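Gurkier Help Desk | Home | My tickets | Knowledge base | Log out

Print this ticket | E-mail this ticket

Ticket 309 – Hand-held gripper: demos keep getting thrown out at the mapping stage
Opened by: Harish Kashyap
Product: Gurkier hand-held gripper, used with Laltusico recorder
Status: Solved

Hello again! Me with the gripper. I'm keeping this as a running log this time, as last time I told you everything in the wrong order and we both got in a muddle.

So, the job is teaching the arm to do simple table jobs by showing it with the hand-held gripper. I do the task, the recorder saves it, the software works out where the gripper was all the way through, and the arm learns from that. It went fine in our old room. We moved to the Morwood site in August and since then the mapping step has been rejecting demos left, right and centre. The message is always the same one, "tracking lost", and then the demo goes in the bin. On Friday I recorded 400 short ones and a good half never made it to training, which was a bit of a blow (my wrist was not happy either).

What I tried first, before bothering you:

Restarted the recorder. No change. Put the battery on charge overnight in case it was dropping out – no change. Wiped the lens, which did need it, but no change. Swapped the finger pads for the spare set and tightened everything up again. Still no change, although the squeak has gone, so that was worth doing anyway.

Then I read your help page on tracking, and it says the software needs plenty of fixed detail to hold on to, and that big plain surfaces are trouble. Well. My table has a great big sheet of white paper on it, and a lot of my demos start low down with the fingers open right over it. I pulled a still from one of the rejected ones so you can see what the software gets.
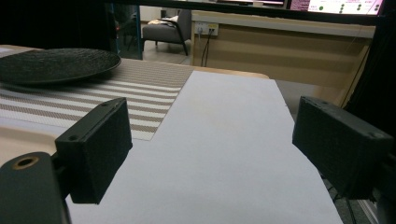 Start of a rejected demo, fingers open over the paper.

There's a fair bit of detail in the room past the table, armchair and cabinet and so on, and the placemat has nice bold stripes, so I'd have thought it had enough to go on. But once I tip the gripper down towards the paper all of that goes out of view and I suppose it's looking at nothing but white.

The other thing I wondered about is the screen at the top right. Your page says anything that changes by itself can confuse the tracking, and that monitor is on all day long with our booking page up. Could that be doing it?

Update, same day, 3 pm. Your colleague rang back (very patient, thank you) and asked me to change one thing at a time and do a small batch after each. So:

Monitor switched off, paper left where it was. Slightly better, but still plenty of "tracking lost".

Monitor off, paper taken away, bare wood and placemat only. Much better! Just 2 rejected in the whole batch, and one of those was me sneezing.

Monitor back on, paper still away. 3 rejected. So the screen matters a little, the paper matters a lot.

The trouble is I need the paper, as the task we're teaching for the Tekleab job happens on it. Your colleague suggested taping some busy printed patterns round the edges of the sheet and starting every demo with a slow look round the room at chest height before going down to the table. I was doing the look round before, but I'd got lazy and was whizzing through it. I've now done a batch with the patterns taped on and a proper slow start, and every single one went through. I could have hugged the gripper.

One question left over: do I have to bin the old rejected demos, or can they be mapped again against the new room scan? I'd love to save a few if there's a way.

Reply from support: Glad that's working. You can re-run the old ones against a new scan, but only if the table and furniture haven't moved. Go to Sessions, pick the batch, then Map again. Any that fail a second time are best recorded afresh.

Update: got 9 more back out of the first lot I tried, and I'm leaving the rest running tonight. Happy for you to close this.

Comments (3)

pmarsh: Same thing on a plain white worktop here. Patterned tape down both sides sorted it.

Gripper_Jo: The slow look round is the bit everyone skips. I count to ten out loud now, my office mates love it.

tomasz_k: Does Map again keep the old file or write over it?

Previous ticket | Next ticket | Back to top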